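I switched launchers again over the holidays, and before you roll your eyes (Evanthia already did, from across the kitchen, without looking up from her crossword) let me say that I lasted almost 3 years on the old one. For me that's practically a marriage.

For anybody who wandered in from the sourdough posts: a launcher is the part of an Android phone that draws your home screen, the bit with the icons and the drawer and the little search bar. You can swap it for a different one if you don't care for what the phone came with. Most people never do, and they live happy and productive lives. I've been swapping mine since my first Android phone, which had a cracked corner and a battery that quit before lunch, and I've never really stopped.

The old one was called Prornness, and yes, I know, I've heard all the jokes. It was a lovely thing when I found it. You got a plain list of your apps down the right side where your thumb could reach, a clock, the weather, and whatever wallpaper you liked. Then in June they put out the big update, and the list turned into a "feed." I don't want a feed on my home screen. I want to open my phone, tap the thing I came for, and put the phone back in my coat. Now there was a row of suggested apps that moved around depending on what it thought I was up to, and it always seemed to think I was up to banking. I'd go to tap my messages and end up staring at my checking account, which is not a cheerful thing to be surprised with in line for coffee.

I put up with it for months. I turned off everything I could find to turn off. I wrote to them, politely, and got back a nice note saying they were listening. Then in December the row of suggestions came back on all by itself after an update, and that was that for me.

So I asked around. Igor Dudek, who some of you know from the comments, swears by Petow and has for ages. Yara Hourani uses whatever came on the phone and told me I should try it sometime, "it has icons and everything." Christos sent me a screenshot of his home screen with 164 unread emails on the little red badge, and I had to go lie down for a minute.

I went with Petow in the end, mostly on Igor's word, and I want to tell you how the move went, in case you're thinking about it too.

The first evening was rough, I won't pretend otherwise. Petow doesn't bring your old layout over from Prornness. It can read a backup from a few other launchers, but mine wasn't on the list, so I sat there with a cup of tea and rebuilt the whole thing by hand, one folder at a time. I'd forgotten how many apps I had. There was a parking app for a city I've visited once! There were two flashlight apps, on a phone that has a flashlight built in. I threw out a good deal of it, and I will say the tidying was the most satisfying part of the whole business (my sister says this is my age talking).

The gestures took a few days. On the old one, swiping down anywhere brought up search, and on Petow it brings down the notifications unless you tell it otherwise. You change that under Gestures, then Home screen, then Swipe down, and there's a second setting for swiping down inside the drawer that you have to change separately. I missed that second one until Igor pointed it out, and I'd been quietly cursing the thing in the meantime. If your icons look too small, the slider for that is under Layout and not under Icons, where any sensible person would look first.

What I like best is the way it handles the drawer. You can group the apps into pages and name the pages anything you please. Mine are Daily, House, Money and Nonsense. Nonsense is the longest. Wilma Nisbet tells me she sorts hers by color, all the blue ones together and all the green ones together, and that she can find anything in a second, and I believe her, but I tried it for an afternoon and couldn't find my camera.

It's quick, too. My phone is no spring chicken and I'd gotten used to a little hitch every time I went back to the home screen, a sort of pause while it gathered itself. That hitch has gone. The battery seems about the same, so far as I can tell.
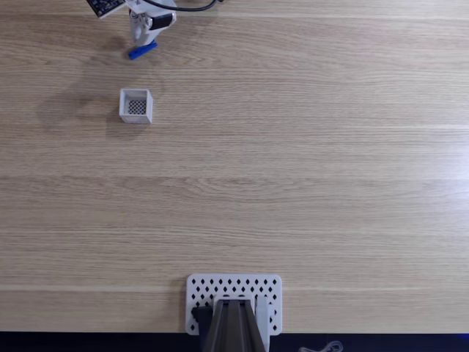 *Wood grain and a white gripper.*

A few grumbles, to be fair to everybody. The weather widget is ugly. I don't know how else to put it. It's a gray box with the temperature in it, and the only choices you get are a lighter gray box and a darker one. I ended up using the widget from Salinas, the weather app I already had, and that one sits very nicely up in the corner. Petow also asks you to rate it a bit sooner than I'd like, on the second day in my case, when I was still cross about the swiping.

And the backup file goes into your phone's own storage unless you point it somewhere else, so do go in and point it somewhere else. I lost a layout that way years back, with a launcher called Prarkov that isn't around anymore, and I was sore about it for a week.

The basic version is free and will do fine for most people. I paid for the full one after a few days, mainly for the named pages, and you only pay the once.

Evanthia has now asked me to put it on her phone, by the way, crossword and all. She wants exactly 6 icons and a picture of the dog. I'm doing it tonight after supper, and if anyone knows how to stop Petow from cropping a tall photo when you set it as wallpaper, please leave me a comment, as the dog keeps losing his ears.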